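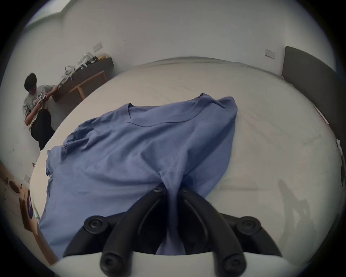
Ilídio Tavares wrote to me this morning that folding T-shirts is wasted time, because they get wrinkled again in the drawer anyway. I have thought about it during two coffees and now I want to answer him in more than one post.

First, I understand him. I lived like this until I was 40. One big drawer, everything inside, and each morning I pulled from the bottom and the rest came up with it.

Then I moved to the apartment in Kirklow, where the wardrobe is very narrow and has a single drawer of 79 centimeters. The pile did not close anymore. So I had to learn.

What I do now: I fold on the bed. The table is too small and always has something on it. A bed with only the sheet is the best surface I have at home, and a blue shirt on a white sheet is easy to see, also in the evening with the weak lamp.

The shirt goes down with the front to the mattress. I pull the collar straight before anything else. If the neck is folded over, the whole shirt comes out crooked and you notice it only at the end.

Then the hem. Cotton hems like to curl up, mostly at the side seam. I press them with the flat hand, from the middle to the outside. I do not iron T-shirts, I want to be clear on this point.

Sides to the middle, sleeves back, then the length in three. It should stand alone on the drawer bottom like a small book. If it falls, I made the last fold too loose.

Reto Eder showed me another way, where you pinch the cloth at the shoulder and at the middle, cross the hands and shake once. He does it in a few seconds. I tried it for a whole evening in September and I got very nice knots.

The pinching has one problem for me. When you grip the fabric in one point and pull, you get creases that run out from this point like a star, and on soft cotton they stay. With a thicker shirt it is maybe fine.

Somebody asked about the boxes. They are from Dillari, the low ones without lid. 12 shirts fit in one box if they are thin. The Lozano boxes look better but they are too high, the drawer touches them.

Ilídio answers that he has counted nothing and is happy. Good for him! But he also asked me last month if I have seen his green shirt, and it was in his drawer - at the bottom, naturally.

Tomorrow I do the bed sheets. The fitted one I still can not fold properly, I roll it and put it behind the towels. If you know a method for one person with short arms, please write it under this post.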